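Sealing a light wood tabletop: water-based poly or hardwax oil?
Posted in Finishes and Coatings, 2613 views
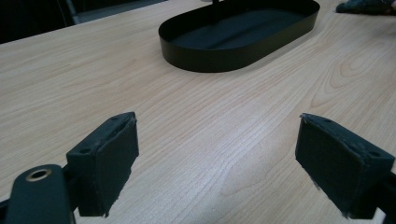
Grain on the tabletop, with arched figure toward the right side.

maltidham_shop
I have a table with a light wood top that gets used for meals and homework. I want to keep the color pale. Oil-based polyurethane turned my last project amber, so that is out. Is water-based poly durable enough, or should I use a hardwax oil? Shop temperature is 68 °F. I don't have spray equipment.

Mebrat Tsegaye
First confirm whether the top is solid or veneer. Look at the end: on solid wood the face grain continues over the edge as end grain. If it is veneer, sand by hand with 220 and stop early.

For color, water-based poly is the safer choice. It dries nearly clear. Hardwax oil darkens most light woods a little unless you buy a version with white pigment in it. Water-based poly will raise the grain, so wipe the bare wood with a damp cloth, let it dry, and knock it back with 320 before the first coat. Apply thin coats with a synthetic brush and scuff lightly between them. 68 is fine for either product.

Durability is a trade. Poly resists water and heat better — hardwax oil can be repaired in one spot without stripping the whole top.

Samonte
just use oil, poly looks like plastic. 2 coats and buff it

ilta_b
Test on the underside first, whichever you pick. If there is an old finish on the top, neither one will behave the way the can says. A drop of water that beads and stays put usually means there is still a coating or wax on it. Also lay oily rags flat outdoors to dry, never in a pile.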